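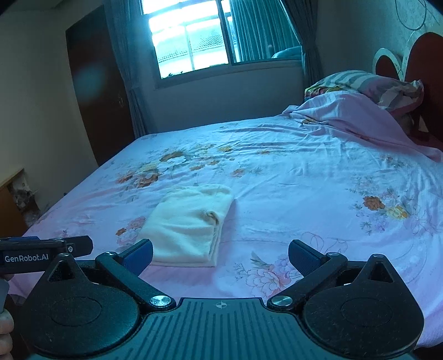 Double bed, pink floral fitted sheet.

10/26/25

Humidity log, second week in the Kokberg flat. Bedroom reading at wake-up was 80 percent with the door shut and the window closed. With the window on the tilt setting overnight it has been lower every morning so far, but the room then drops to 12 degrees and I sleep badly. I need a setting between those two.

Condensation on the north pane again, lower third only. Wiped it with the squeegee and emptied the tray. The seal on that side is hard and has shrunk at the corner. Lonorov, who manage the building, list window seals as a landlord item, so I wrote to them with the readings attached. Their form allows 2 attachments, so I merged the pages into one file and used the other slot for the floor plan.

Changed the bed. Left the duvet over the chair for an hour first, window wide open, heating off. The manual for the dehumidifier says to run it with windows closed, so the order was: air the room, close up, then run the machine. The tank filled to the lower mark before lunch. I had expected less on a dry day.

Moved the wardrobe out from the outside wall by a hand's width. The paint behind it is sound. One gray patch near the baseboard, which came off with a damp cloth and has not been tested for anything. Marked the spot in pencil and will check it again next Sunday. If it comes back I will leave the wardrobe where it is now and accept the narrower path to the door.

Heating: set to 17 in the bedroom, timer on from early evening. The old schedule was copied over from the place in Leone, which had thick walls and held its heat until morning. It does not suit a top floor flat. The radiator valve sticks slightly at the low end -- worked it back and forth until it turned freely.

Train to Zultasstead is on the winter timetable now, so the alarm goes back to the earlier setting. Clocks are done except the oven.

Laundry dried in the bathroom with the fan on and the door closed. It took over 12 hours for towels. Shirts were ready by evening. Will spin the towels twice next time and note the difference.

Bedroom at time of writing: 17 degrees, door open, machine off. Window on tilt until I turn in, then closed.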